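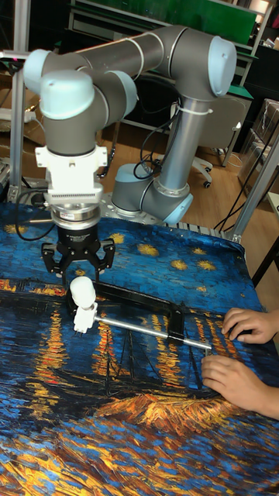
Venkatesh Bhat wrote to us after one half-term with the Sotik set that his department had stopped dreading lesson observations, and that two of his most experienced colleagues had asked for a second notebook before the first was full. We were so pleased with that note that it's been pinned over the packing desk ever since.

Sotik Peer Observation Set
Made by Ladham

The Sotik set is a paper kit for teachers who visit each other's classrooms and want to talk well about what they saw. It started in a school where the old observation form had 44 boxes on it (yes, really) and the person at the back of the room spent the whole lesson looking down at the page. Igor Oravec and Hui-mei Fang cut it down, tried it, cut it down again, and ended up with a single question per visit, chosen by the teacher being observed. That's still the heart of it!

What's in the set

16 observation notebooks, 80 pages each, stitched so they lie flat on a knee
One deck of question cards, sorted by color into talk, tasks, feedback and routines
A wall planner for matching up visiting pairs across a term
A facilitator's guide, spiral bound
Spare blank cards for your own questions

How it works

The two teachers meet for ten minutes before the visit and pick a card. A favorite in the talk group is "Who answers, and who gets time to think first?" The visitor writes only about that question, on the left-hand pages. The right-hand pages stay blank until the pair sit down together afterward, and then they fill them in side by side. The notebook goes home with the teacher who was observed. No copy goes to anybody else, and there's no space for a grade or a score anywhere in it.

We love the right-hand pages. Pairs draw seating plans on them, argue in the margins, stick in bits of student work. The paper is heavy enough to take glue without rippling, and it took us three printers to get there.

Changes in the February edition

The routines cards have been rewritten with help from Přemysl Procházka, who tested them with early-years staff and found that several made no sense without desks. The planner now covers a full term instead of six weeks. The guide has a new chapter on pairing teachers from different subjects (math with drama was a great one) and a shorter chapter on giving feedback to someone senior to you. The card box is a little deeper, so the lid closes with the blank cards inside.

If you have the older edition, the cards mix together fine. Color groups are the same, and new cards have a small dot in the corner.

Sizes and materials

Notebooks: half letter size, soft cover, dotted left pages, plain right pages
Cards: uncoated, so pencil works on them and rubs out
Planner: folds to letter size, write on it with ordinary pens
Guide: black print on cream, large type on request

Goes with

Nellberg Coaching Journal, for one teacher working alone on a goal over a year
Kollár Meeting Cards, for department meetings that need a better first five minutes

Refills

Notebooks and card groups can be ordered separately. Schools with fewer than 16 teachers often share one set with a neighbor, and the guide has a page on how to split it. For large type guides, please put a note on the order form and allow an extra week.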